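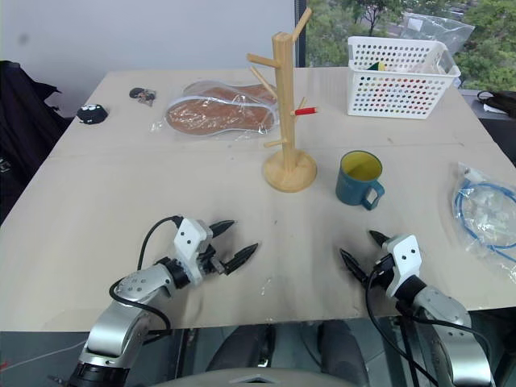
2 min read

I have never trusted the mug tree. People tell me it frees up a cupboard, and maybe it does, but what it frees up in the cupboard it takes back from the table, with interest. Mathias Kofler gave me his when he moved out to Gotelside, and he seemed a little too happy to see it go.

It's a good-looking thing, I'll admit. Light wood, heavy post, round base with a nice grain. One peg has a bright red cover on it and the others don't, which I assume is somebody's idea of a feature. And the teal mug with the yellow-green inside, the one I use every day? Standing on the table next to it. It has an angular handle and I have my doubts about how it would hang.

Ruaridh Hepburn says I should give it until March. Ruaridh also talked me into the white basket with the holes in the sides, which was going to be the place for odds and ends. Fine, but a basket like that is just a drawer you can see into -- and I already had a drawer. The insoles, still in their plastic, never even made it that far.

I'm told the answer is a second basket. I spent 27 dollars on the last answer. For now the mug tree stays on the table, and I'll keep the cupboard as well.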